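Jigsaw diary, October

Piece 551 went in tonight, right before supper, and I am so happy I had to come straight up and write this.
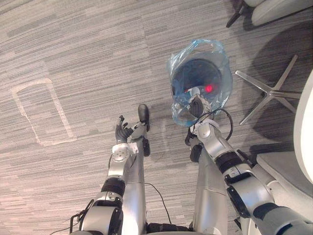

The big one

So the Verbruggen is 3000 pieces, a harbor town with a canal running up the middle, and I've been at it since the start of the month. I did all the edge first like always (my mother would rise up if I didn't) and then went for the red roofs, which were a joy! Every roof has its own little pattern of tiles and once you learn to see it, the pieces just about jump into your hand. I did 200 of them in one rainy afternoon with the radio going and let the potatoes boil dry.

The sky is another story. It's all one pale yellow-gray, and I've started sorting by shape instead of color - two knobs, three knobs, the odd ones with the crooked shoulders. I have them on cookie sheets stacked on the piano. Slow, but I love it more than I thought I would. You get into a sort of hum.

Vosen versus Plemum

Swapped my old Vosen lighthouse at the library table for a Plemum, 300 pieces, a market stall with melons. I took it home as a treat between sky sessions and finished it in one evening. The Plemum pieces are thick and they click when they go in, and I wish the Verbruggen ones did that. With those I have to run my thumb over the join to be sure. Still, the printing on the Verbruggen is so much finer. There's a woman leaning out of a window over the canal, smaller than my fingernail, and she has an apron on!

Also saw a Jadgate in the window of the thrift store, a night train in snow, box taped shut. It's marked complete. I've been fooled by that before, with the windmill, and I still went back twice to look at it.

Tomorrow

Want to get the church steeple joined up to the left side before lunch. Need more cookie sheets. The bakery might have old ones. And call about the lamp, the bulb is flickering again and I can't tell yellow from gray after seven.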